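Sarkska — corpus de recettes et d'étiquettes culinaires annotées

Version du 7 septembre 2019

Sarkska rassemble 3 588 recettes en français, transcrites à partir de fiches manuscrites et de bulletins de quartier. Chaque recette est segmentée en ingrédients, quantités, ustensiles et opérations. Le corpus sert à l'évaluation d'analyseurs syntaxiques et d'extracteurs d'unités de mesure.

Contenu du dépôt

recettes.tsv : une ligne par recette, encodage UTF-8, tabulation comme séparateur.
ustensiles.tsv : lexique de 208 entrées, avec variantes régionales.
unites.tsv : 49 unités, dont les mesures domestiques (verre, noix, pincée).
guide.txt : consignes d'annotation, rédigées par Silvana Dantas.

Lexique des ustensiles

Les couvercles, bouchons et opercules relèvent de la même classe (FERM). La forme est notée dans un champ séparé, la couleur n'est pas retenue. Un couvercle cité sans son récipient reçoit l'attribut isolé=1.
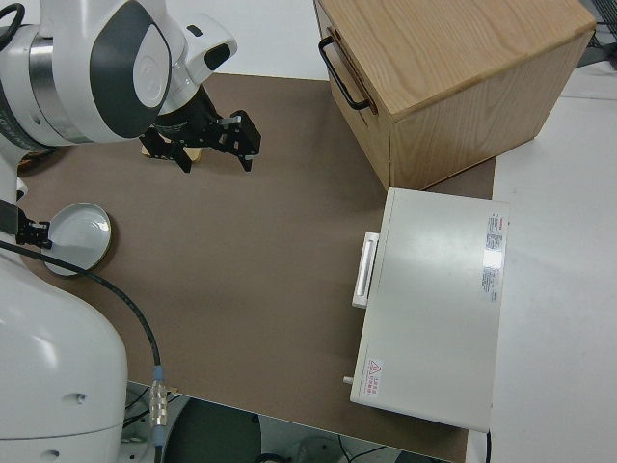 Classe FERM : couvercle blanc, rond et peu profond.

Les paniers et corbeilles sont rangés sous CONT, quelle que soit la matière. « Plat » pose problème — récipient ou mets — et reste ambigu dans 100 recettes, marquées amb=1. Ne pas les utiliser pour le calcul du score principal.

Lexique des ingrédients

Le lemme est au singulier. « Épi de maïs » et « maïs en grains » sont deux entrées distinctes, la conversion de l'un vers l'autre n'est pas fournie. Les épis se comptent à la pièce (unité PCE), y compris lorsque la fiche indique un panier ou une corbeille.
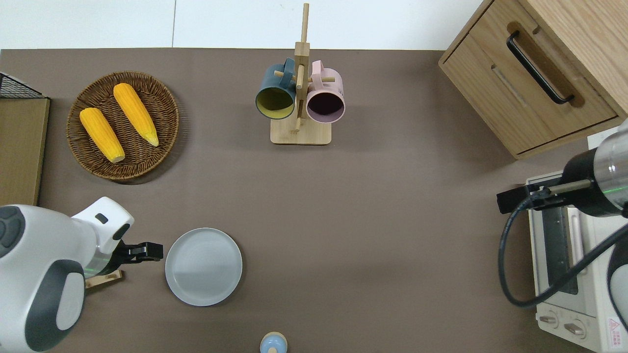
Annotation

Double annotation par Reinaldo Medeiros et Aparecida Tavares, arbitrage par Ilídio Carrilho. Les désaccords portent surtout sur les opérations implicites (« réserver », « rectifier ») et sur la portée des quantités partagées entre deux ingrédients. Les deux versions sont conservées dans les colonnes ann_a et ann_b.

Limites connues

Les temps de cuisson ne sont pas normalisés. Les fiches du fonds Lopes comportent des abréviations non résolues. La partition de test sera refaite en novembre — les scores obtenus avant cette date ne seront pas comparables.

Contact : Benedito Barros, responsable du dépôt.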